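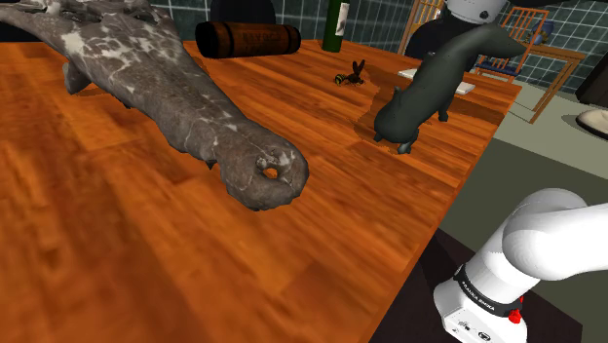
Glenys Naylor asks whether a sermon index should list only the main text or every verse the preacher quotes, as her own attempt at the second kind stopped after one box of notes. Index the main text first. Quoted verses can go in a later pass, in a separate column, and many archives never need them.

The steps below assume a spreadsheet and a pile of sermon notes. They were worked out on the Plellura collection, around 900 sermons in mixed condition.

## 1. Set up the columns

Use one row per passage, not per sermon. A sermon on two readings gets two rows with the same sermon ID.

- Sermon ID
- Preacher
- Passage as written
- Passage, sortable
- Notes

Keep the passage as written exactly as it stands in the notes, errors included. Corrections belong in the sortable column.

## 2. Make the reference sortable

Plain references sort badly. "Isaiah 10" lands ahead of "Isaiah 6" when the cells are text. Pad chapter and verse to three digits and put a book number in front, taken from the order of books in the Bible you use. Write that order on a second sheet and lock it.
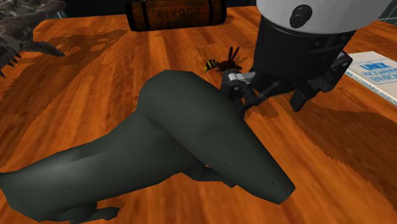
Padding also has to apply to the end of a range, or long passages will sort out of place. Store the start and the end in one cell with a hyphen between them. If only a chapter is given, enter verse 000 as the start and leave the end blank.

## 3. Check the Psalms

Psalm numbers differ between traditions. Psalm 81 in most English Bibles is Psalm 80 in the Vulgate. Verse numbers move too – Hebrew editions often count the heading as a verse, so 81:10 in English becomes 81:11. Pick one system, convert everything in the sortable column, and record the original system under Notes.
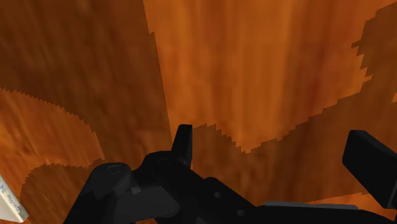
## 4. Handle passages that cross a chapter break

Chapter divisions were added long after the texts were written, and preachers often read across them. Do not split such a passage into two rows. Each passage keeps its own edge, and the edge need not be straight. Isaiah 52:13 to 53:12 is a single row, filed under its starting verse.

## 5. Test it

Sort by the sortable column and read down the list once. Then have a second person look up a few passages from memory. Teun Willems did this for Plellura in June and found most of the faults in the shorter letters, where "John" had been entered for "1 John".

Save a dated copy before making any corrections.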